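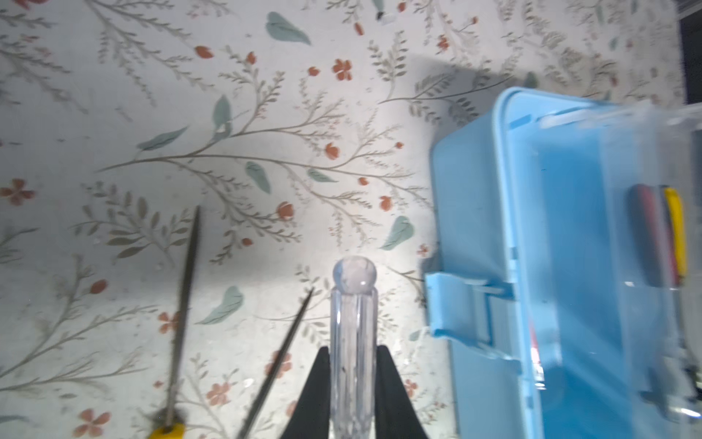
Clear-handled screwdriver and two long shafts, patterned tabletop.

Stestora rain gauge network: progress to the end of February

Of the 25 gauges promised, 21 are up and reporting. Two more are at Bailly, awaiting a landowner who likes rain but not visitors. The last pair went to Rirach, where the gale that we forecast rather well took both masts down.

The network has logged 1,924 hourly readings that we would defend in public. A further batch from Gulelis shows steady drizzle through a fortnight of clear skies. Yu-ting Hung suspects the sensor; the sensor has offered no comment.

Spending is almost on budget, the overshoot being masts. We ask to move the unspent travel money across to replace them, and would like an answer before the spring showers, which have not agreed to wait.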